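Forty-six evenings with the Vendel tabletop pack

27th February

I've been meaning to write this one up since before December, when I first put down the money for the Vendel pack from Cokitz and then spent the holidays pretending to relatives that I was listening to them. It's a simulation kit for people who want to practise two-armed robot work at home without owning a two-armed robot (my spare room in Dustholm would not take one, and neither would my bank account). You get a set of furnished rooms, a box of household objects to scatter about in them, a robot body with cameras, and a little program that lets you drive the arms yourself and save what you did.

I've now given it 46 evenings. I love it! There are things wrong with it as well, and I'll get to those, but I wanted to say the first part plainly.

The install is dull and that's a compliment. One download, one licence key, and my ageing desktop had it running before the kettle boiled. The first room I loaded was the dining room, which is still my favourite, partly for the daft things the shuffler leaves on the table.

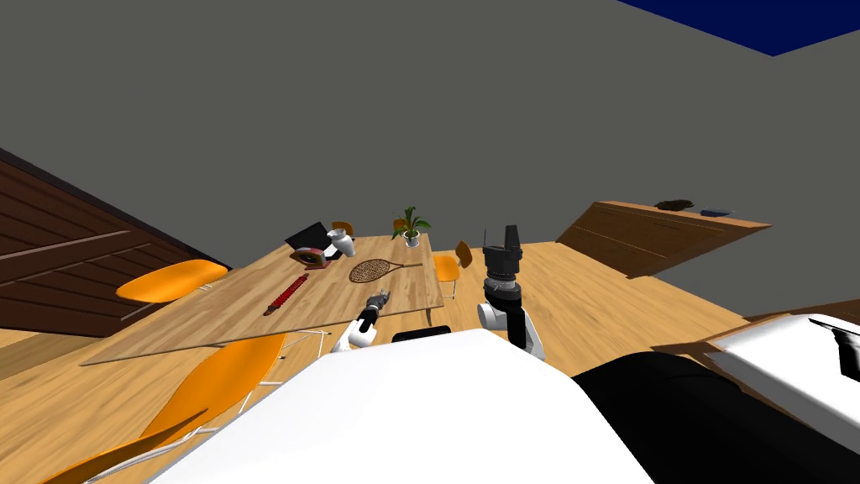

Dining room, shuffled. Rolling pin, tennis racket, laptop and a pot plant, plus those orange chairs.

The shuffler is the real selling point, I think. You press one key and the pack deals you a new arrangement from its 297 objects, and you can lock anything you like in place while the rest moves. I tend to lock the furniture and let the small stuff go wherever it wants. After a week or so I'd stopped setting up tasks by hand altogether. I just shuffle, look at what I've been given, pick something to move and have a go.

Driving takes some getting used to. The default is a pair of game controllers, one per arm, and for the first few nights I drove like someone wearing oven gloves. What helped was slowing the arm speed right down in the settings (it's under Motion, not under Controls, which had me hunting) and switching to the gripper view for the last bit of any reach. The main camera is fine for getting your bearings, but up close you want to be looking from the hand itself. It took me far too long to start doing that.

Contact is handled nicely too. Long thin things are usually where cheap physics gives up, and I've had kits where a stick would jitter itself off a table all on its own. In this one they settle, and if you pinch one off centre it tips the way you'd expect.

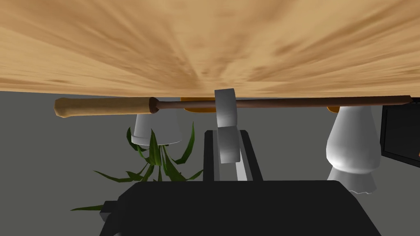 Polák left a comment on my last post to say the contact settings are better than mine if you halve the time step, and that anyone with a decent graphics card should do it on day one: "You lose some speed but the grip stops feeling greasy, and round objects behave." I tried it the same night and yes, that's right, so thank you. It does make my fan howl.

Now the grumbles. The manual is 10 pages long and 2 of them are the licence. Saving is odd as well — you have to stop the recording and then save it as a separate step, and if you load a new room in between it's gone, with no warning at all. I lost a very good evening that way. And there's no undo for a shuffle, so if you get an arrangement you like, save it before you touch anything.

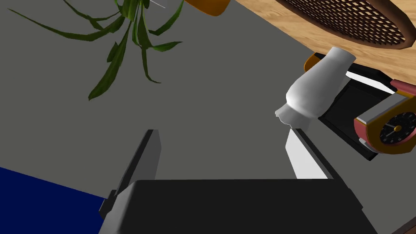 Looks matter less to me than they do to some reviewers, but I'll give my view anyway. The materials are a mixed bag and you can tell where the effort went. Woodgrain is good, and the smaller props have had real care: the clock has tick marks round its black face and a gold hub in the middle, and the woven piece on the table has a proper lattice to it. Then you look at the floor there and it's plain flat grey with nothing on it whatsoever. For practice I don't mind a bit. If you plan to train something on the recordings and then let it loose in a real kitchen, you may want to swap in your own textures, and the pack does let you do that from the Surfaces menu.

Would I buy it again? Yes, and I'd skip the bigger bundle, at least to begin with. The extra rooms are mostly offices and I've had plenty of mileage out of the dining room alone. I'm going to try the scripting side next, where you write the arm movements out in advance and leave it running overnight. If you've done that already and have a sensible way of naming your files, please leave it in the comments, as mine are currently called test, test2 and testfinalreally.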